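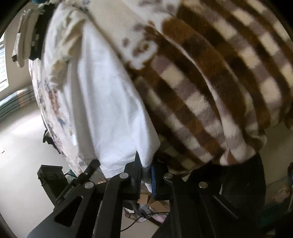

图1 三种家用织物：白色毛巾布、格纹绒毯、浅色印花布

课程资料 > 纺织材料基础 > 第四讲 > 起绒与毛圈织物

第四讲 起绒与毛圈织物

一、本讲范围
上一讲讲完平纹、斜纹和缎纹，本讲讨论表面带有绒毛或毛圈的织物。重点是结构与吸水、保暖、掉毛之间的关系。印花工艺放到第六讲，图1中的印花布届时再用。

二、毛圈织物
毛巾布由三个纱线系统组成：地经、毛经和纬纱。地经张力大，与纬纱交织成底布；毛经张力小，打纬时被推起，形成毛圈。常见的是三纬毛巾，即每织入三根纬纱打紧一次，成一排毛圈。
毛圈增加了纱线与水的接触面积，所以毛巾布吸水快。毛经一般捻度较低，捻度过高时毛圈发硬，吸水变慢；过低则容易勾丝、掉毛。
衡量厚薄用平方米克重。课堂样布由Kováčik提供，编号135，毛圈高度两面不同，称重前先在标准大气中调湿。

三、起绒织物
绒面的来源有三类：
1. 割绒。把毛圈或绒经割断，纤维端直立，手感细腻。
2. 拉毛。用钢针把纤维从纱线中拉出，绒毛方向不齐，棉绒布多用此法。
3. 植绒。用静电把短纤维粘在底布上，耐磨性取决于粘合剂。
市售绒毯多为涤纶经编或纬编坯布，拉毛后再经梳毛、剪毛。长绒中滞留的静止空气多，因此保暖。绒毛倒伏以后，同一块布从不同方向看，颜色深浅会有差别，裁剪时各片绒向必须一致。

四、洗涤与整理
毛圈织物少用柔软剂，残留物附在纤维表面会降低吸水性。涤纶绒毯不宜高温烘干，绒端受热会粘结变硬。新毛巾第一次洗涤时掉毛较多，属正常现象，应与深色衣物分开洗。

五、实验安排
吸水性用沉降法：试样平放于水面，记录从接触水面到完全浸没的时间。每种布取9块试样，结果取平均值。毛圈面与底面不同的，两面分别测定，不要混在一起计算。
记录表交Emília Zelenák，样布用后放回563号柜。未调湿的试样数据作废，需重做。

六、思考与阅读
毛圈高度增加一倍，吸水量是否也增加一倍？结合克重和毛圈密度说明。
割绒毛巾的印花效果比毛圈毛巾清晰，但吸水较慢，试从纤维端的状态解释。
阅读Jozefína Charvát讲义第二章，毛经送经量一节可略读，计算部分下次课讲。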